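Furkside extrusion plant to add second line for cable trunking

Plastics processor Stillo is to install a second extrusion line at its Furkside works, doubling the number of machines it has making rigid PVC profile. The line has been ordered from the machinery builder Nisudero and is due to start trial runs in October.

The new equipment is built around a conical twin-screw extruder and will be used mainly for cable trunking and wall duct. Stillo has until now made both on a single line, stopping to change the die each time it switched from one to the other. The company said a full changeover, including purging the barrel and bringing the calibration table back into line, could take up most of a shift.
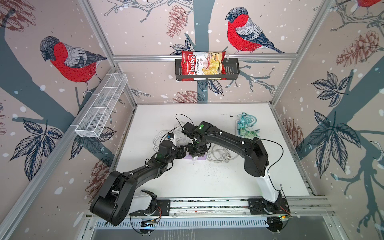

With 2 lines running, trunking and duct will each have their own die and haul-off. Stillo expects to cut its delivery time for standard white trunking from 30 working days to 21. Orders for special colours will still be made in batches at the end of each month.

The order covers the extruder, a vacuum calibration table, a haul-off, a cutting saw and a tipping table. Stillo will keep its existing mixing plant, which has enough spare capacity to feed both machines. A new conveyor will carry dry blend from the mixer to the second hopper, and offcuts from the saw will go to the granulator already on site.

Power was one of the main points in planning the work. The building's supply has been upgraded and a separate distribution board fitted for the new line, so that either machine can be shut down for maintenance while the other keeps running. Cooling water will come from a closed circuit shared by both.
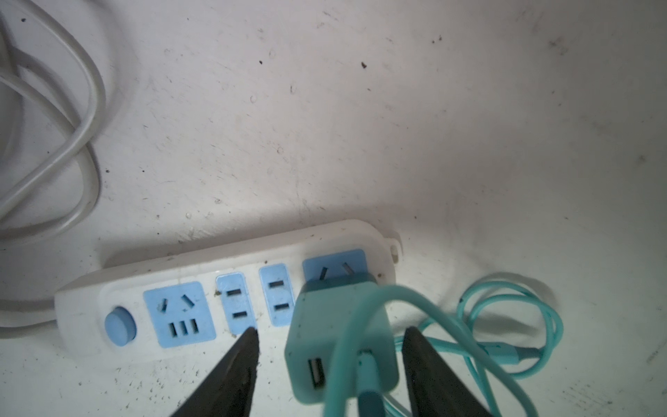 A power strip with a USB charger plugged in.

Part of the extra output is already spoken for. Lashari, which supplies fittings to electrical wholesalers, has agreed to take trunking in 50 mm width under a supply contract starting once the trial runs are finished. It will be sold in standard lengths with a clip-on lid, and the lid will be made on the same line using a separate die.

Stillo said the older line would be taken out of use for a short period after the new one is accepted, so that its screws and barrel can be measured and replaced if worn. Operators will be trained on the new controls at Furkside during the trial runs.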